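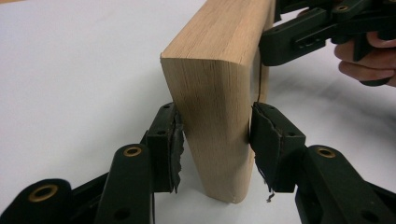 Shireen Moodley reckons you should live with a piece of timber for a month before you take a saw to it. Mine would never last that long, I told her, and she laughed at me over her tea.

We were talking offcuts, the pale, straight-grained ones she hoards under the bench at Flanach, her little workshop in Dristhorpe. She's kept 191 of them (she has a notebook!) and each one gets its edges eased before it goes on the shelf.

"A sharp edge bruises the minute you look at it," she said. "Round it a touch and your hand goes straight to it. People pick up a block and don't want to put it down."

I asked what they're all for. Doorstops, mostly, and bookends, and the odd lamp base if the colour's right. She won't stain any of them.

"Why would you? You've got those flecks running through. I just use oil, four thin coats, and I'm pretty slack about the last one."

Her favourite bit is the end grain, which she sands far longer than she should. Her next batch is due in June, and I've already put my name down for a pair of bookends.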